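# Home Repair and Safety Inspection Scheme: Progress Report to the Aguiar Fund

Prepared by Odette Chauvin, Scheme Manager, Usero Property Services
2023-09-10

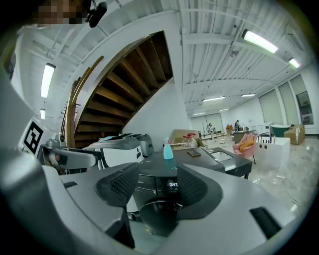

*Fig. 1. Front-loading appliance, display reading 0:47.*

## Period covered

The report covers work carried out under the grant since April, when the second instalment was received. It should be read alongside the budget sheet already sent to the Fund's office.

## Inspections

The scheme offers older owner-occupiers a visit covering roof, gutters, damp, timber and drainage. Almost 900 homes have now been visited. Each householder receives a written report by post, with repairs graded as urgent, advisable or for information. Reports are issued within 12 working days of the visit. The target in the grant agreement was met in every month except the first, when the new report form was still being tested.

Damp at ground-floor level remains the most common finding, usually where paths or flower beds have been raised above the damp course. Woodworm was recorded mainly in the terraces on the Ollov estate, where loft ventilation is poor. Treatment there is being arranged street by street to keep down the cost of scaffolding and travel.

## Staffing

Waqas Shaikh joined in April as lead surveyor and has taken over the training of new inspectors. Two inspectors have completed their probation. One post is still vacant and has been advertised again at a slightly higher rate, within the agreed salary budget.

## Matters for the Fund's attention

Timber treatment contractors have raised their prices since the original tender. We have obtained three new quotations and propose to appoint the second lowest, whose guarantee period is longer. The Fund's consent is required under the grant agreement before we sign.

Householders have also asked for help with blocked drains outside their boundary. Such work falls outside the grant and enquirers are referred to the water company.

## Next period

Inspections will continue in the northern villages, where bookings are open. Return visits to homes with urgent repairs will begin once the treatment contract is in place. A revised spending forecast will be sent to the Fund with the next claim.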